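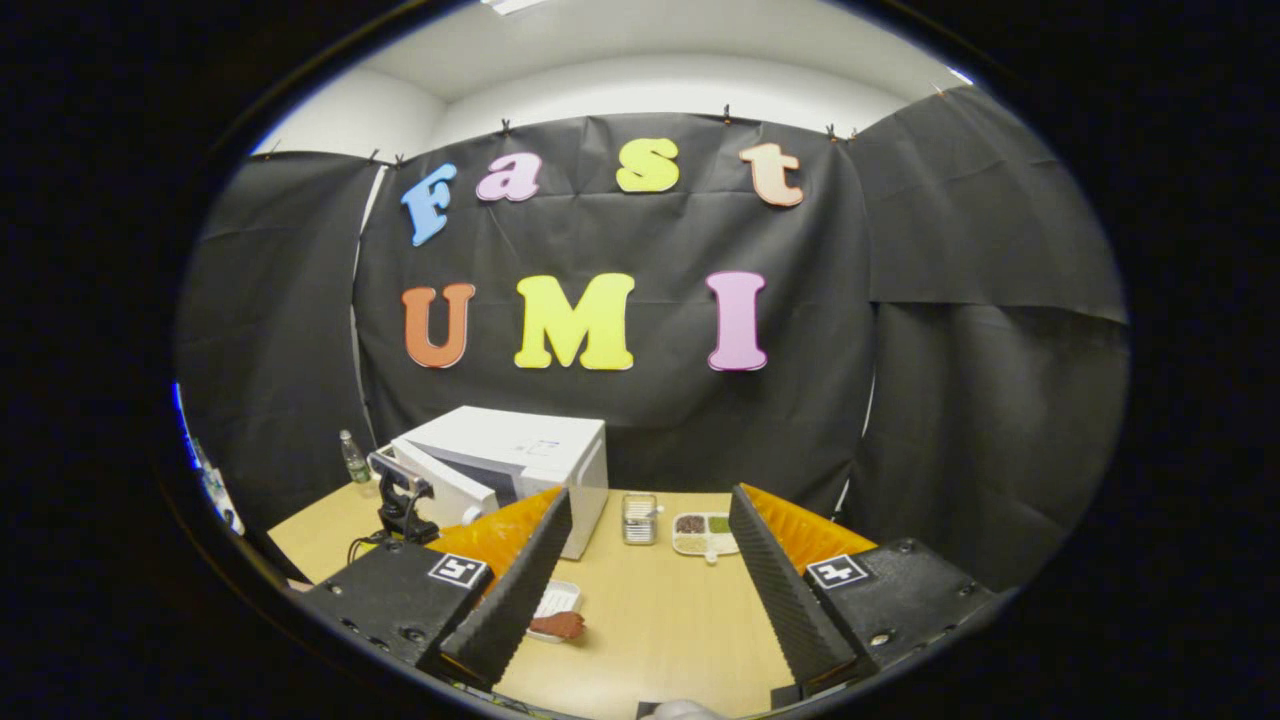

How do you get rid of the smell in a microwave without scrubbing for an hour?
Put a cup of water and a sliced lemon in it, run it until the window steams over, then leave the door shut for 12 minutes. Go do something else. Wipe with a damp cloth when you come back.

Print this page | E-mail this page

Baked-on soup
Soup forgives slowly. Lay a wet dishcloth over the spot, walk away, and resist the butter knife – I have scratched one microwave that way and heard about it through most of August.

The door
Open it all the way before you start. Most people wipe the window and skip the inner rim, where the old popcorn butter lives. Do the handle too, since every sticky hand in the house has been on it. A white one hides nothing.

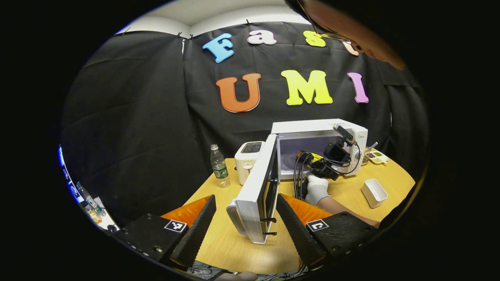
The outside
A drop of dish soap on a sponge, well wrung out. Spray goes on the cloth and never into the vents. Pull the oven forward once in a while and meet the crumbs behind it. Mine had 451 of them, give or take a raisin.

The turntable
Let the glass plate cool, then wash it in the sink like any other dish. Check that it sits flat when you put it back, or it will grumble all through your oatmeal.

Contact Carter Nguyen | Copyright Robichaud Household Pages | Back to top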